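Helance Upholstery Cleaner
Home / Cleaning / Soft Furnishings / Machines

The Helance
Spot and upholstery cleaner for sofas, chairs, headboards and car seats
900 W, corded, carry handle
In stock at our Brallton shop and online

Every household has a cushion that is never turned over. The Helance is for people who have decided to face theirs. It sprays, scrubs and sucks in one pass, and then shows you what it has removed in a clear tank at the front, where the rest of the family can admire it too.

We have sold upholstery cleaners at Wendgate for a good while and most of them do one thing well, usually being loud. The Helance is quieter than the ones we used to stock. You will still not hear the doorbell. It is small enough to go in the cupboard under the stairs, assuming yours isn't already full of the last cleaning machine you bought.

What it does well

Tea, coffee, muddy paws, gravy, the ring left by a plant pot that was definitely on a saucer. Fresh spills come up best. Old ones come up by degrees, and a few have been there so long that they now count as part of the furniture. Go over those twice, let the fabric dry fully, and look again in daylight before deciding you need a throw.

Velvet

We get more questions about velvet than about everything else put together, so it gets its own section. Check the label first. If it says W or WS, you can use the Helance with the soft brush and plenty of restraint. If it says S, that means solvent only, so put the machine away and ring a professional. If it says X, vacuum it and keep visitors in the kitchen.
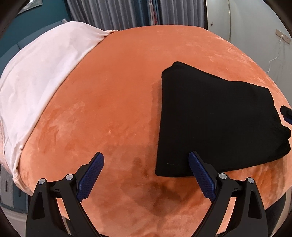

Velvet has a pile, and the pile has opinions about which way it wants to lie. Brush it one way and it looks pale, brush it the other and it looks two shades darker, so run a dry hand over any suspicious patch before you fill the tank. A fair number of stains have been cured in this way at no cost to anyone. If the mark stays put, test a hidden corner, work from the outside in, and don't press. Pressing flattens the pile, and then you have a clean mark in the shape of a brush head.

When you have finished, smooth everything in one direction with a soft clothes brush while it is still damp, and leave it alone. No hairdryers, please – we have seen the results.

In the box

Helance machine with fitted hose
Wide head for seats and backs
Soft brush for velvet and other pile fabrics
Crevice tool, for crumbs and lost earrings
Small bottle of Ó Riain fabric shampoo, unscented
Instruction booklet, mostly diagrams

The shampoo is the only one we recommend. We tried several others and most left the fabric crunchy. Ó Riain's does not foam much, and people tend to make up for this by adding more. Please stick to the line on the cap.

Looking after it

Empty the dirty tank straight away. We say this in the shop, it says it in the booklet, and still they come back to us in July with something growing in them. Rinse the hose by sucking up a jug of clean water, leave both tanks open to dry, and wipe the seal. The filter lifts out and can be washed under the tap. Don't put any part of it in the dishwasher.

Questions we are asked

Will it do carpets?
It will do a patch of carpet. Doing a whole room with it is possible in the sense that you could mow a lawn with scissors.

Can I use hot water?
Warm from the tap is fine. Never boiling.

Will it get rid of the smell of dog?
From the sofa, mostly. The dog will put it back.

Can I hire one first?
Yes, from the Brallton shop, for up to 4 days at a time. If you go on to buy, we take the hire charge off the price. Ask for Morena Testa, who looks after the hire book and will want to know what the stain is.

Guarantee and returns

The guarantee lasts 4 years and covers the motor, pump and hose. It does not cover brushes, which wear out, or tanks that have been dropped down the stairs. Unused machines can be returned in their box. Used machines can be returned if faulty, and we would be grateful if they were empty.

Order code: 2399
Spare brushes, seals and shampoo are listed under Soft Furnishings / Spares.
Orders for the next delivery run close on 8th January.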